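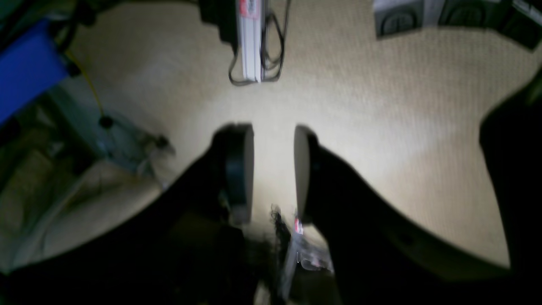
Two black gripper fingers with rounded pads, pointed down at a beige carpet.

Huto is getting a free update, and it's a big one!

By Ningsih Setiawan | February
3 min read
Last updated 4:40 p.m.

If you've been stuck on the last lighthouse in Huto since launch, good news: the cozy sailing adventure from Jeneck is getting a free update later this month, and it adds far more than I expected. There's a whole new island chain called the Shehu Reach, a proper photo album for all those sunset shots you've been hoarding, and (finally, finally!) a way to rename your boat after the opening chapter. Mine has been called "Boatt" since the first evening, so I'll be first in line.

The Shehu Reach sits off the western edge of the existing map, past the fog bank that used to turn you around. Jeneck says it has 86 new collectibles tucked into its coves and wrecks, and you can sail there any time after you've repaired the mast. You don't have to finish the story first, which should please everyone who wandered off to fish and never came back.

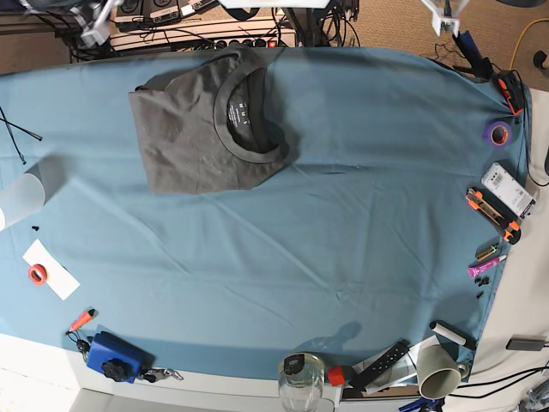 Three new songs join the radio as well. They're by Hafiz Nair, who wrote the original soundtrack, and if they're anything like the harbor theme I'll be humming them in the grocery store for weeks. "I wanted the Reach to sound like a place where the wind never quite settles," Nair wrote in the update notes. There's a short clip of one in the trailer, mostly accordion and a low drum, and it's lovely.

Then there are the fixes. The list runs to 118 items, and some of them are things players have been begging for. Fish no longer clip through the deck when you land them in a storm. The map remembers your pins when you load an older save. The merchant at Purnell, who would sometimes sell you the same lantern twice, has been sorted out – and anyone who got double-charged will find the coins waiting in the mailbox by the pier.

Controller players get something nice too. You can now remap every button, including the anchor, and there's a slider for how strongly the wheel pulls in rough water. I turn that kind of thing almost all the way down, so I'm thrilled to see it.

The download is nearly 800 MB on PC, with the console versions due the same day. Old saves carry over, though Jeneck suggests docking at a harbor before you update, as boats left out in open water will be moved to the nearest port. A handful of players in the test branch found theirs parked at Purnell with a full hold and no crew aboard. The crew turn up at the tavern the next morning.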